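LERNBERG, March – Zillton today released version 2 of Lindsay, its grasp planning and perception software for two-finger grippers. The release adds native support for wide-angle wrist cameras and a simulation toolkit for testing pick sequences before they run on hardware.

Earlier versions of Lindsay flattened each wide-angle image before looking for objects. That step discarded pixels at the rim and added delay to every planning cycle. Version 2 works on the circular image directly, using a lens model that the user calibrates once per camera. Object poses, finger positions and table edges are all estimated in the same coordinates. 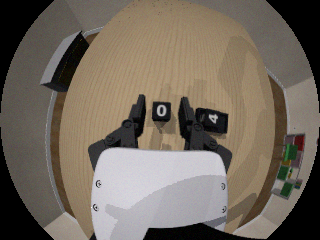
The simulation toolkit, named Ancombe, renders the wrist view with the same lens model the planner uses. Users can set the layout of the room, the lighting and the starting pose of every object. Numbered blocks are supported as a standard test target, and the planner must handle cases such as a black cube marked "0" between open fingertips while a block marked "4" lies turned sideways close to the links of the right finger. Shadows from the arm and gripper are rendered as well, as they are a common source of false object edges on light tabletops.

"Most of our support requests were about clearance, meaning the finger that is not supposed to touch anything," said Melur Tarigan, who leads perception work at Zillton. "The planner now checks the full finger linkage against nearby objects at each step of the approach."

Ancombe ships with 4000 prepared layouts, of which 397 are reserved for regression testing. Results are written to plain text logs and can be replayed step by step.

"A failed layout can be reopened with one command," said Seung-woo Kong, release engineer. "The seed, the lens file and the planner settings are stored together."

Lindsay 2 is available now to current license holders. Projects saved in earlier versions need a new lens calibration before they will load.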